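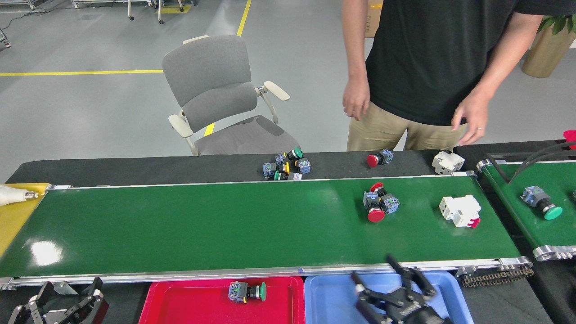
Sorting Push-Button Switches and Relay Modules at a Conveyor Bench

By Annick Bouchard, Broddale Technical Training Office
Last updated: February
3 comments | 7 shares

This procedure applies to the sorting of mixed panel components returned to the Broddale bench from dismantled control boxes. It covers push-button switches with green heads, push-button switches with red heads, and white relay and contactor modules. It does not cover the testing of components for reuse, which is addressed in the Remer inspection guide.

All persons assigned to the bench are expected to read the full procedure before their first shift. Questions should be directed to Kendra Dhillon, bench supervisor.

Before You Begin

Confirm that the main belt is stopped and that its surface is clear of loose screws, wire ends, and label scraps. Small debris can travel under a switch body and jam at the end of the belt, near the chain drive. Do not reach below the belt frame to remove debris while the drive is powered. Switch off the supply at the wall, attach your tag, and then clear it.

Place the red tray and the blue tray side by side in front of the belt rail. Both trays should be within easy reach of a standing operator with the elbows close to the body. If a tray has to be pulled closer during work, stop the belt first.

Check the overhead lighting. The green belt has a glossy surface and will throw back a strong glare in places. A switch lying in the glare can be misread, especially when its head is turned away. Operators who find the reflection troublesome should shift their standing position before adjusting the lamp.

Tray Assignments

The color of a tray does not match the color of the switch heads placed in it. This is a frequent source of error among new staff.

Red tray: switches with green heads.
Blue tray: switches with red heads.
Rear work surface: relay modules, contactors, and any item the operator cannot identify.

The assignments were set to agree with the bin colors used in the Ruppert stockroom and should not be changed at the bench. A request to change them must be submitted in writing to Ruwan Dissanayake.

Sorting Procedure

1. Set the unsorted components on the flat black surface behind the belt. Pile them toward the left side, leaving the right side open for modules and for items set aside.

2. Separate the pile by hand before placing anything on the belt. The square contact bodies tend to catch on one another at the corners. Lift one switch at a time by its body. Pulling on the head can loosen the collar that holds it to the contact block.

3. Look for small loose parts between the switches. Any loose part should be bagged with the switch it belongs to, if this can be determined. If it cannot, place the part in the fixings jar.

4. Place the switches on the belt singly, leaving at least a hand's width between them. Two switches that have tumbled against each other should be separated before they are sorted. Mushroom heads are the most likely to cause this, as the wide cap rolls and carries the body around with it.

5. Start the belt at its lowest setting. Identify each switch by its head alone. The contact bodies handled at this bench are blue-gray whatever the color of the head, and are of no help in sorting.

6. Transfer each switch to its tray. Lay it down on its side with the contact body to the left and the button to the right. A consistent direction allows the checker to read the tray at a glance and shortens the count at the end of the batch.

7. Remove relay modules from the belt as they appear and stand them at the right end of the black surface. A colored tab on a module is not a sorting mark. Modules are kept together regardless of tab color.

Handling Relay Modules and Contactors

White rectangular modules may look alike from above and differ considerably in rating. Do not rely on shape. Turn the module until its printed label can be read, and enter the rating on the batch sheet. Where the label is missing or worn, write "unread" and leave the module for Iraklis Liapis, who will examine it with a meter.

Modules should not be stacked. The terminals on the upper face are easily bent, and a cracked housing means that the part must be scrapped.

Closing a Batch

A batch is closed when the rear surface and both belts have been cleared. Stop the main belt first, followed by the shorter belt. Count the contents of each tray and enter the totals on the batch sheet, together with the batch number and your initials. The totals must agree with the intake slip. If they differ, search the floor and the space beneath the rail before reporting a shortage.

The February batch, number 191, was returned for recounting after 6 red-headed switches were entered in the green-head column. The error was traced to a tray that had been swapped during a break. Operators leaving the bench, even for a short time, should therefore place the paused card on the rail and check the position of both trays on their return.

Care of the Bench

Wipe the belt with a dry cloth at the end of each shift. Solvents, including the Bresa degreaser kept in the wash area, must not be used on the belt surface. The aluminum rail may be cleaned with a damp cloth. Lubrication of the chain and sprocket is carried out by maintenance staff only.

Comments (3)

Keegan Beaudoin: Should a switch with a cracked head still go in its color tray, or be set aside?

Annick Bouchard: Please set it aside on the rear surface and mark it on the batch sheet as damaged.

Keegan Beaudoin: Understood, thank you.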